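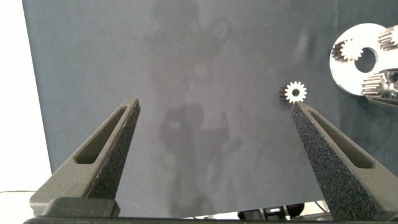 Dark gray against bright white, with soft smudges.

The Small Gear and the Black Mat

In Lerkmont, where I learned to repair clocks and kitchen scales, the bench was always covered with something dark. The older repairers preferred black cloth. Later the rubber mats came, and in most of the workshops I visit now you find one or the other. A dark surface is the cheapest tool in the room, and it is the one which beginners buy last.

The reason is simple. A machined part is bright, and on a pale table the brightness of the part and the brightness of the table mix together. You see a gear, but you do not see the edge of each tooth. Put the same gear on black and every tooth separates from its neighbor. A burr that was hidden becomes a small white point.

I have bought gears for many years from Abdel Rahman, a parts shop in Flavthorpe that keeps its stock in 150 narrow drawers. There is a black mat on the counter there also. The customer is expected to take the gear from the drawer, put it down, look, pick it up again and look from the other side. It is a slow way of shopping, and in November, when everybody wants their heating pumps repaired, the line goes out of the door.

When I hold a gear up to the light, I begin with the bore. The inside wall should give back an even ring of light, with no dark scratch crossing it. After this I look at the sides of the teeth. I turn the gear very slowly, and I let the shine travel from one tooth to the next. If the shine jumps, I stop and go back.
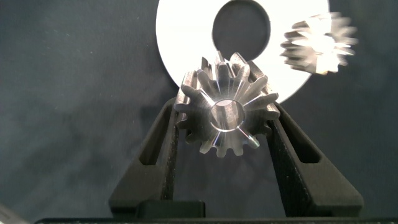 Holding it by the rim

A gear should be held from two opposite sides, with only enough pressure that it does not fall. Many people put a finger through the bore when it is large enough, and then the bore is the one place they cannot inspect. I hold the rim lightly and keep the face turned a little toward the lamp. For gears under 8 millimeters I use tweezers with plastic tips — steel ones leave marks.

Oil is another question. At the Gemton market the sellers wipe everything with oil before they put it out, and it makes even a poor gear look expensive. I carry a cotton cloth and ask permission to clean the part first. Only one seller has refused me, and I did not buy from him.
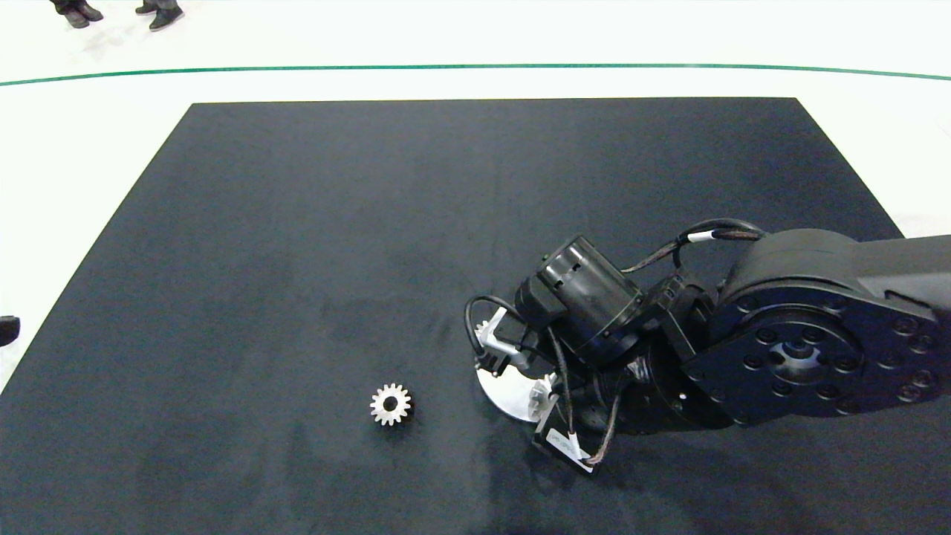
Choosing a mat is less difficult than choosing a gear. I recommend a matte finish, and a size much bigger than you think is needed, so that a part which rolls has a long way to go before it reaches the floor. Faint wrinkles do not matter so much. A silver gear lying flat on black, with plain space around it, is found by the eye at once, and even the thin shadow along its lower side helps, as it shows where the metal ends. My own mat has 2 burns from a soldering iron and I continue to use it. Wash it with warm water and a little dish soap, dry it flat, and do not fold it for storage. A mat that is rolled around a cardboard tube will lie down properly the next morning.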